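Why Does a Desk Need a Plant?

A page for curious kids, by Gerd Baumgart

Have you ever gone to work with a grown-up for the day? If you have, you probably noticed that offices are full of desks, and that hardly any two desks look the same, even when they were all bought from the same store on the same morning. Some are covered in paper, some have a photo of a dog on them, and a great many of them have a plant! I used to work in an office in Trirkmont, and my own desk had a fern called Brivlow, who was with me for years and years and who I still think about fondly.

So why do people like a plant on the desk? Well, one reason is that green, growing things are simply nice to look at. If you have been reading small letters on a screen all morning, your eyes get tired, and it feels good to look up at a leaf or a flower for a minute. Looking at something far away, like a tree outside the window, is an even better rest for your eyes, so try to do both.

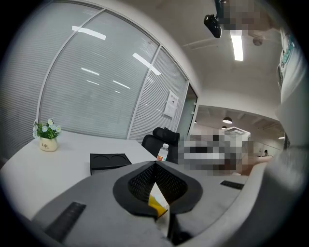 Now, a plant is a living thing, and living things need looking after. The first thing a plant needs is light. Leaves use light to make food out of water and air, and this clever trick has a long name - photosynthesis. You can say it slowly, foe-toe-SIN-thuh-sis, and then say it fast to impress somebody at dinner. A plant in a dark corner can't make much food, so it grows thin and pale and leans toward whatever light it can find.

The second thing is water, and most people give too much of it! Roots need air as well as water, and if the soil is soggy all the time they can rot. Push your finger into the soil up to the first knuckle. If it feels dry in there, give the plant a drink. If it feels damp, leave it alone and check again tomorrow. When I was new to plants I gave poor Brivlow about 100 milliliters every single day, and he turned quite yellow before a kind neighbor told me to stop.

You may also see desk plants that never need a drink, and those are made of cloth or plastic. Some are so well made that you have to touch a leaf very gently to find out. They still need a dusting now and then.

If you would like a plant for your own homework desk, ask a grown-up to help you pick an easy one. Spider plants are very forgiving. Put it where it gets plenty of daylight, stand the pot on a saucer so the water doesn't run onto your books, and give it a name if you like.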